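Drernstead Repair Café and Tool Library
Progress report, October
To: Yolandi Van Wyk, Mathebula Fund
From: Ntombi Kekana

Yolandi, sorry this is short, opening up at ten and the queue is already by the door. Full accounts to follow from Riaan.

Where we are
Open three mornings a week since the summer, plus Thursday evenings. 120 members signed up against a target of 200 by the end of the grant. Slower than we wanted in August, picked up once schools went back. Most new people come through the library noticeboard, hardly any through the leaflets. Would not print leaflets again.

Repairs
51 items through the door this quarter, 43 went home working. The rest were mostly kettles and one very old radio we could not get a valve for. Sewing table busier than electrical, which we didn't plan for. Need a second overlocker. Have asked Wedeck if they will sell us an ex-hire one, no reply yet.

Tool loans
Carpet cleaner and the long ladder are out all the time. Waiting list for both. Hedge trimmers less so now. Two late returns, both chased, both back. Deposit scheme is working ok but the paper slips are a pain and we keep loosing them. Yeison has put the loans on a spreadsheet, will try it for a month before spending anything on software.

Training
Electrical safety testing: Yeison and Ntombi Matlala both passed. So we no longer pay Rarby to come in and test, saving goes to spare parts (see budget line 4). Darning class full. Bike class had to be moved twice, room clash, now running in the back room after lunch.

Money
Underspent on publicity, overspent on shelving. Rent as agreed until March, then the landlord wants to talk. Not worried yet but flagging it. Would like to move what's left in publicity over to the overlocker if you are happy with that, please can you confirm by email so Riaan has it in writting.

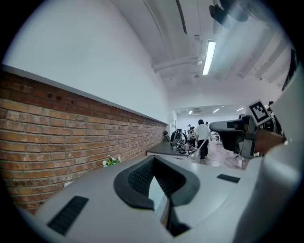

Close-up, light grey housing and black textured jaw.

Problems
Heating in the main room. Off for most of a fortnight, people came anyway in coats. Now fixed. Storage still tight, donated items piling up, we have stopped taking microwaves and anything with a screen.

Next quarter
- Second sewing morning, if we get the machine
- Loans spreadsheet, decide yes or no
- Visit to the estate hall with a small table of tools
- Rent meeting, would be good to have you there

Case studies still to come, two people have said yes and I need to sit down with them. Ring the shop phone if anything is missing, I don't see emails till the evening.

Ntombi K.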